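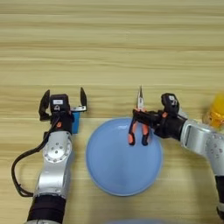
We're looking for people to help us find out why our two-armed bench robot drops things, and what it's like to be sitting next to it when it does. The trouble started in February, when a routine handover run at our Purosdale workshop ended with a tool landing on the floor a good way from the bench. Our fault log now lists 51 drops, and most of them involve awkward, top-heavy things with hinged handles. Needle-nose pliers like the ones held over the blue plate are a favourite of ours: gripped near the pivot, with the jaws pointing up and the handles hanging free, they give the fingers very little to hold on to. We've spent months looking at our own logs and we'd love some fresh eyes!

What you'd be doing
You'll sit at the operator's desk, behind the guard screen, and guide both arms through a set of small jobs: picking up hand tools, moving them over a plate, setting them down. Some runs will have a fault put in on purpose (a grip that weakens, a stop button that answers late) and you won't know which. Afterwards you'll talk it through with Ankica Mujić, who runs the safety side of the Korkano project. We want to hear when you first felt uneasy, even if nothing fell.

Who can take part
Anyone over 18 with reasonable use of both hands. No experience with robots needed. We're especially keen to hear from people who use hand tools at work: fitters, jewellers, bike mechanics, electricians. Please wear closed shoes and tie back long hair. Safety glasses are provided and stay on the whole time.

Time and payment
Each session lasts 2 hours, with a tea break. We have 57 places, morning and afternoon, and you'll be paid by voucher on the day. You can stop at any point and still be paid in full.

How to apply
Write to Kirsty Bright at the Cledari front desk with a few lines about yourself and the times that suit you. If you have questions about the faults or the guarding, ask for Ankica, who is always glad to talk about them. Morning sessions start at 9.30, so please arrive ten minutes early for the safety briefing.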